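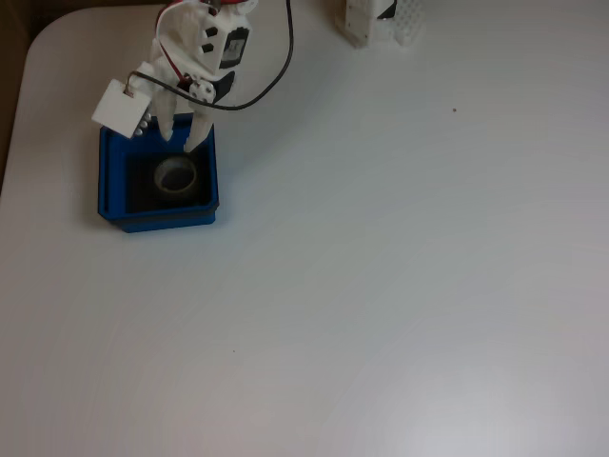 Can it tidy a kitchen drawer yet, or is it still picking up one thing at a time? A reader of our newsletter put that to us last month, and went on to say that she'd been promised a robot for the chores since she was in grade school and had so far gotten a vacuum that eats socks. Fair enough! I'm going to try to answer her properly, because it's more or less the reason for this release.

FOR RELEASE IN FEBRUARY

Bereo opens its chore trials to small shops and households

I run the trials at Bereo, and I get to write the announcements too (we're that size of company). Starting this month we're taking sign-ups from small shops, repair benches and regular homes that want to send us the dull little jobs they'd love to hand over. We'll set each job up on our tables, let the arms try it, and publish the score, good or bad.

The program is called Kunen. It covers 32 chores for the first round, and every one of them is something a person does without thinking: lifting a roll of tape out of a tray, putting the lid back on a jar, pairing socks, sorting screws from washers, clearing a counter before dinner. Each chore gets 100 tries. We don't pick the best afternoon and report that one.

So, can machines do this stuff yet? Some of it, yes, and I get pretty excited about that part. A roll of tape in a square tray is a job I'm happy to put in front of visitors. It holds its shape, it has a nice edge to grab, and the tray keeps it from wandering off across the table. In our warm-up round the arm got the tape out and set it down where we wanted it 600 times before we stopped to change the fingers, and the misses were mostly the roll sitting too close to a wall of the tray.

Then you swap the tape for a dish towel and the whole thing goes sideways. Towels fold under themselves, they stick to other towels, they look different every single time. Plastic bags are worse. I have watched an arm chase one bread bag for most of a morning, and I'd have paid good money to reach in and just do it. If you run a shop floor, you're in better luck than the family with the laundry pile, as your parts come in the same shapes and you can decide where the tray goes. Homes don't work like that (mine certainly doesn't).

Our fingers and mounts are printed in-house, which means a cracked one gets replaced before lunch and a bad idea only costs us an evening. The trial arms are being tuned with help from Magnusson, who handle the motors and the wiring, and the scoring sheets come from Curkurero, who have no stake in whether we look good. They've already talked us out of counting a dropped item as "partly delivered." I argued for that one and lost.

What we'd like from you is a chore. Tell us what it is, how often you do it, what the objects are, and what counts as done. "Clean the garage" is too big, sorry! "Put the drill bits back in the right slots" is great. We have room for 200 entries, and we'll choose the first round from those, with a mix of homes and workplaces. You don't have to buy anything or have a machine in your house. If your chore is chosen, you'll be asked to mail us the objects, and we'll mail them back.

Results go up on the Bereo site chore by chore as each one finishes, with the failures listed next to the successes. I'm putting the reader's kitchen drawer on the list, by the way. My own guess is that the spoons will go fine and the whisk will be a disaster.

Sign-ups are open now through the Kunen page on the Bereo site. Press visits to the trial tables can be booked through the same page; mornings are best, and please allow time for a second try.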